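Does switching to linen sheets do anything for night sweats?

Londholm Home Boards > Bedroom > Bedding and Mattresses
Started December 2019

fekete_fan
My sister swears by her linen set and says I'll never wake up soaked again. The Jotix one I'm looking at is 300 dollars for a queen. That seems like a lot for a rougher version of what I already own. Has anyone here gone from plain cotton to linen and noticed a difference that wasn't just new-sheet excitement?

Gudrun Weidemann
I had linen for 5 years. It dries faster on the line, I'll give it that. Did I sweat less? No. I sweat the same and the sheet felt less clammy, maybe. Then we changed the comforter for a thin one and that did more in a single night than the linen ever did. Nobody selling sheets will tell you to look at the comforter.

mudroom
Disagree. Linen is cooler and I don't think that's in my head. We had a bad August with no AC in the upstairs room and I could tell which bed had it.

Gudrun Weidemann
Could you tell with the lights off and no idea which was which? You knew what was on the bed, you'd paid for it.

mudroom
Fine, no, I didn't run a blind trial on my own family. I still know when I'm hot.

tallpines_2
The Jotix page says "woven to a 1714 pattern." What does that have to do with sweating? People in 1714 were probably hot too. I asked them by email what the fabric weight was and got a coupon back.

fekete_fan
Ha, I got the coupon too. It doesn't cover the queen size.

mudroom
Weight is a fair question. Mine are from Gravstead and the weight is printed on the band. If a seller won't give you that I'd skip them, linen or not.

oldradiator
What are you sleeping in? I spent a whole winter blaming sheets and it was a thick polyester sleep shirt. Switched to an old cotton T-shirt and most of the trouble went away. Can't say if that works for everybody. Also wash everything without fabric softener for a month before you buy anything. Softener leaves a coating and the cloth stops soaking things up. Mine took 2 washes before it felt different, and you'll have spent nothing.

fekete_fan
Cotton T-shirts already, plain ones. Softener yes, guilty. I'll try dropping it. Photos from the bedroom, T-shirt on the bed in the second one.

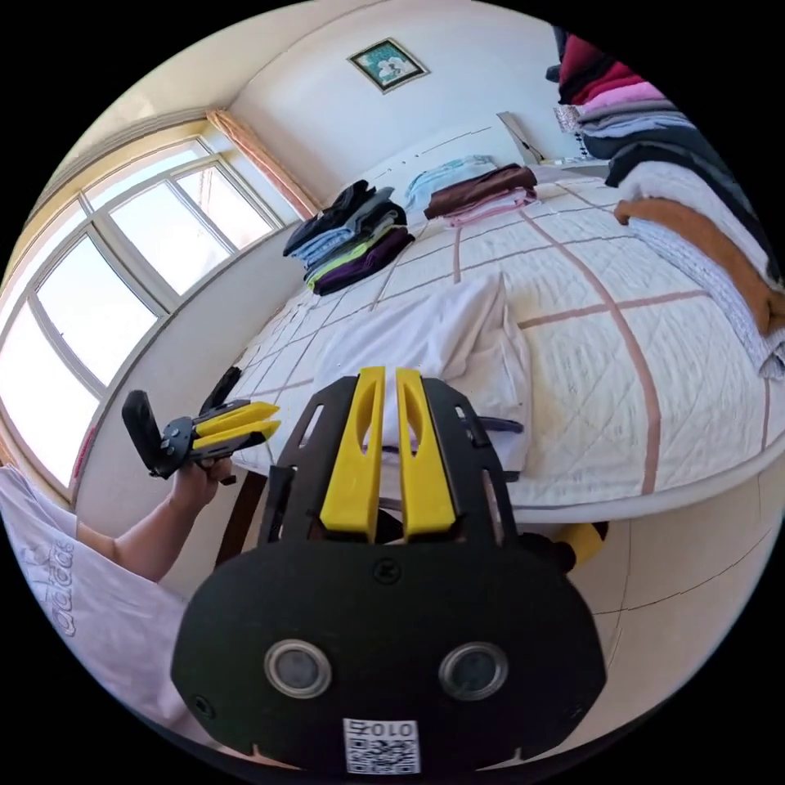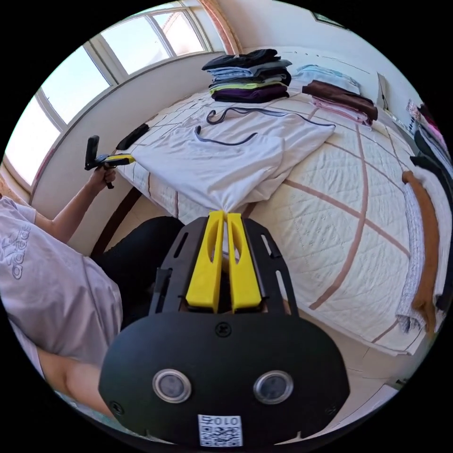 Zsófia Illés
Drop the softener, sure, but I wouldn't expect much. I gave it up years ago and still kicked the covers off every night. What helped me was getting rid of the foam topper, which held heat no matter what I put over it. Do you have one? If so, pull it off for a week before you give anybody 300 dollars.

fekete_fan
I do have a topper. It was a gift, so I'd forgotten it was optional.

Gudrun Weidemann
Topper first, then the comforter.

mudroom
And then linen.

Gudrun Weidemann
If there's any sweating left to blame on the sheets, sure.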